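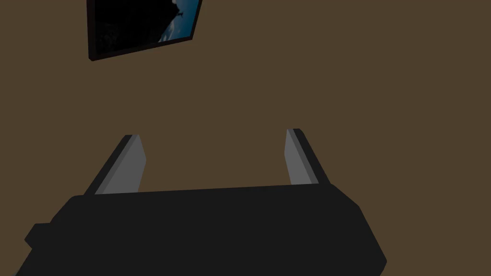

4. First set-up of the Widmer water softener

Read this section before you open the valve. The sales sheet says the unit can be running in 2 minutes. We have installed plenty of them and never seen it done. Set aside a morning.

4.1 Test your water first

1. Run the cold kitchen tap for 30 seconds, then fill the sample tube to the line.
2. Dip one strip and compare it with the chart on the lid. Ignore the color names and go by the number next to them.
3. Repeat with a second strip. If the two disagree, use a third, or send a sample to a lab.

Note: The "smart" hardness lookup in the Wokitz app works from your zip code. It knows nothing about your well, your pipes or your neighbor's. Treat it as a guess.

4.2 Connect the unit

1. Shut off the main supply and open the lowest tap in the house to drain the line.
2. Fit the bypass valve with the arrows pointing in the direction of flow.
3. Hand-tighten both nuts, then give each a quarter turn with a wrench.
4. Run the drain hose to a floor drain or standpipe. Leave an air gap.
5. Open the main slowly with the bypass closed to the tank. Check every joint for drips.

Caution: Do not use pipe dope on the plastic threads. Some store staff will tell you it helps. It can crack the fitting, and the warranty won't cover it.

4.3 Set the controller

1. Plug in the unit and hold MENU until the clock blinks.
2. Enter the time, then your hardness number.
3. Set regeneration for 2 a.m. unless someone in the house works nights.
4. Enter the reserve. The factory value is 1,000 gallons – far too high for most homes. Start lower and adjust after a month.

Note: "Eco Boost" is switched on at the factory. In our own trials at the Gastside shop it made no difference to salt use that we could measure. You can turn it off under menu item 23.

4.4 Salt

Use plain pellets. Branded "conditioning" salt costs more, and we have yet to see evidence that it cleans anything. Keep the tank at least a third full and break up any crust with a broom handle.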